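Section 7: Oiling and Caring for Your Lorkamis Tabletop

Congratulations, your table is standing on its own legs! If you came here straight from Section 2 (Attaching the Legs and Stretcher), take a break and have something to drink, and let the table settle into the room overnight before you open the oil. The top has been traveling in a box and it likes to get used to your house before anybody starts rubbing things into it.

This section covers the first oiling and the touch-ups that come later. It applies to the oiled top, part 3708. If your packing slip says part 2075, you have the lacquered top, and you can skip ahead to Section 8 with our blessing, as oil will only sit on the lacquer and get sticky.

What you will need

The bottle of Zekeo hard oil from the accessory box
Two lint-free cotton cloths (old T-shirts are wonderful for this, as long as they have been washed a good many times)
The fine gray sanding pad, also in the accessory box
A metal bucket with a lid, half filled with water
Gloves, if your skin is sensitive

CAUTION: Cloths soaked with oil can heat up and catch fire on their own, even hours after you have finished. Never leave them crumpled on a bench or toss them in the kitchen trash. Put them straight into the bucket of water and put the lid on.

First oiling

1. Open a window and move rugs, chair cushions and anything else you are fond of well out of reach.

2. Wipe the top with a barely damp cloth and let it dry completely. Give it a full hour, and longer if the weather is muggy.

3. Go over the whole top lightly with the gray pad, following the grain from one end to the other. You are only knocking down the little raised fibers, so let the pad do the work and don't lean on it.

4. Wipe away the dust with a dry cloth. Run your palm over the surface, and if you feel grit, wipe again.

5. Shake the bottle well. Pour a small puddle near one end, no bigger than a pancake, and spread it thin with the first cotton cloth. Keep adding oil a little at a time until you reach the far end.

6. Wait roughly 20 minutes. Dull spots have soaked up their share and may have a bit more.

7. Buff off every trace of extra oil with the second cloth. Please don't hurry through this one! Oil left standing on the surface dries tacky, and then you will be sanding again.

8. Leave the table alone overnight. You can set light things on it the next day, but hold off on hot dishes and wet glasses for a week.

Note: Most tops need a second coat. Repeat steps 5 through 8 once the first coat feels dry to the hand.

Checking your work

Once the coat has dried, crouch down so your eyes are nearly level with the top and look across it toward a window. An even, soft look all the way over means you are finished. Shiny streaks mean leftover oil, and a few minutes of firm buffing will usually take care of them. Try it again in the evening with a lamp on, when different spots tend to show. 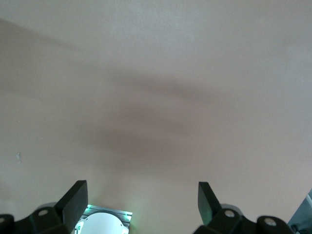
How often should I oil the top after the first time?

Twice a year suits most households, and a table that gets family dinners and homework every day may want a little extra in between. Let a drop of water fall on the surface: if it beads up, you can wait, and if it soaks in, it's time to get the cloths out again.

Touch-ups

For a small scratch or a pale ring from a glass, rub the spot gently with the gray pad, always with the grain, and work in a few drops of oil with your fingertip. Buff it dry and leave it overnight.

For everyday cleaning, a damp cloth and a drop of mild dish soap are plenty. Please keep bleach, scouring powder and furniture sprays away from the oiled top.

Store the oil tightly capped, upright, and out of reach of children and pets.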